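Hurnden cell 3 – setup and upkeep notes

Status: in use, not finished. Maintained by Ingeborg Berchtold.

The Ludix manual says the wrist camera holds its calibration for 193 hours. I would not plan on it. Ours had drifted by Monday, after 31 hours, and the Prustdale cell did no better. Check it before every session.

Routine
Wipe the lens.
Tighten the finger screws, left one first.
Run the Yeoh offset script and read the log yourself – it prints OK even when the offset is missing.
Jog down over the tray and compare both fingertips against the camera view.

The script claims 100 percent repeatability. I have yet to see the test behind that number. 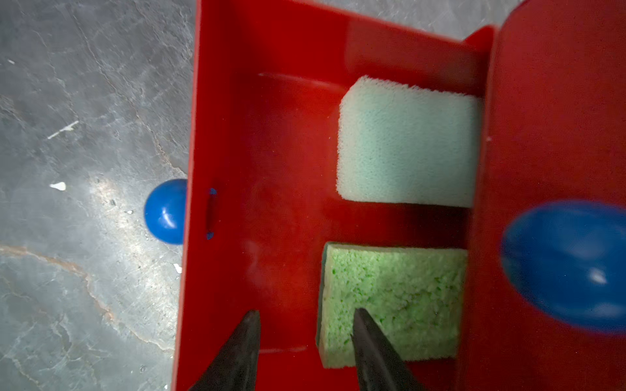

Wrist camera view, both fingertips over the red tray, right tip overlapping the yellow-green sponge.

Known issues
Tray walls are glossy and glare upsets the edge finder. The June update was supposed to fix it.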